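## Kairys Play Kitchen: Layout and Storage Report

### 2. Item set and table layout

The Kairys set is meant for a shared play table. Our task was to define a layout that keeps each item within reach and shortens the tidying step at the end of a session. The work was done in August by a group of 4, with Magdolna Kun responsible for the item list.

Items were sorted by use: serving, food, cooking. Serving pieces and small foods go toward the top of the table. Cooking tools go toward the bottom. The toaster oven takes the right side and stays put during a session, as it is the heaviest piece in the set.

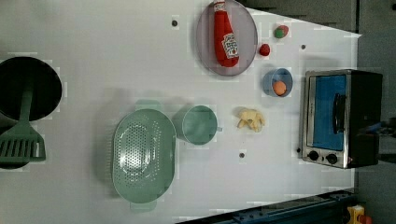 Should the play food be stored inside the cookware between sessions?

Small food pieces can go in the colander, but the plush bottle should be stored separately. It takes up most of the space and has to come out before anything else can be reached.

### 3. Tidying procedure

1. Collect all food and put the small pieces in the colander.
2. Stack the bowl on the plate.
3. Lay the spatula in the frying pan.
4. Place the bottle in the upper bin.
5. Close the oven door and leave the oven in position.

The procedure was timed over 20 runs. The first layout, with food and tools mixed, had a mean time of 157 seconds. Most of the delay came in step 1, when small pieces had rolled behind larger ones. Moving the food to a single zone helped, though the round pieces still shifted when the table was bumped.

The plate was kept as the fixed place for the ketchup bottle. Two other positions were tried and dropped, as the bottle got in the way of the oven door.

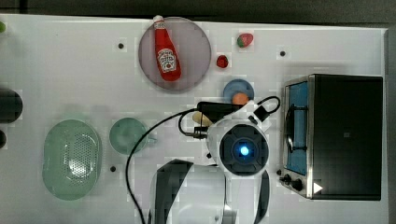
*Figure 2. Ketchup bottle on the plate, toaster oven at right.*

Storage bin sizes are listed in Section 4.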